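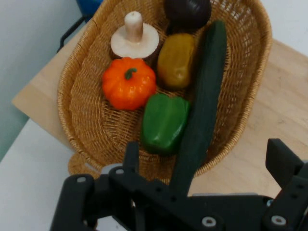
Troels Fogh wrote in last night to say the Finero leak is wrong on the battery, and he wants us to fix it. Fair enough. His point: the 400 extra mAh in the slide belongs to the bigger model, the one with the stylus slot, and the regular phone keeps the same cell as last year. Looked again at the slide. He's right, the footnote is under the second column. Our mistake, fixed on the site already.

Print this item | E-mail this item

So, what we have on the Finero line as of Apr 10, 2018, corrected:

Two phones. Oltatness is the small one, Oltatness Max the big one. Same chip in both, same main camera. Max gets the larger battery and a second lens for zoom. Small one gets neither. Headphone jack stays on both, which will please about half our inbox.

Screen on the small one is LCD, not OLED. We had this as "unconfirmed" in January and a few of you wrote back that no way would they go LCD again after the complaints on the last one. Well. Slide says LCD. Could be an old slide. There's no date on it and the logo in the corner is the one they used before the redesign, so keep that in mind.

Fast charging: 18 watts, both models. Charger in the box is the slow one though, at least in the version of the slide we've got. You'd buy the fast one separate. No price on it. Last time they did this the plug was sold out for weeks after launch and people were ordering third party bricks that never negotiated the full speed, so if you plan on upgrading, maybe wait and see.

Software is the part I'm least happy with. Still the Azimi skin on top of Android, still no word on when the old phones get the update. The forum thread on that is up to 21 pages now. Most of it is people asking the same question, a couple pages are useful, there is a workaround for the notification bug near the end (turn off adaptive battery for the mail app, restart, turn it back on). Worked on my phone. Didnt work on the office one.

Camera samples going around yesterday: ignore them. Somebody checked the file info and they came off a completely different handset. We linked to them for maybe an hour before pulling it. Sorry.

Price. Nothing solid. A store listing at Brududix had the Max at 2,000 in local currency, then the page went down. Placeholder numbers are usually round like that so I wouldn't read much into it. The small one was never listed. Colors on the listing were black and a dark blue, and the slide mentions a third color without naming it.

Launch event: invites not out yet. Normally they go out two weeks ahead, so not this month I would guess. If you hear different, hit reply.

Also a reader asks if the old cases will fit the new small model. Going by the dimensions on the slide, no. Its a hair taller and the fingerprint reader moved down on the back, so the cutout would be in the wrong spot. Screen protectors, same story.

More on the Max next issue, plus the tablet if I can get someone to confirm it even exists.

Print this item | E-mail this item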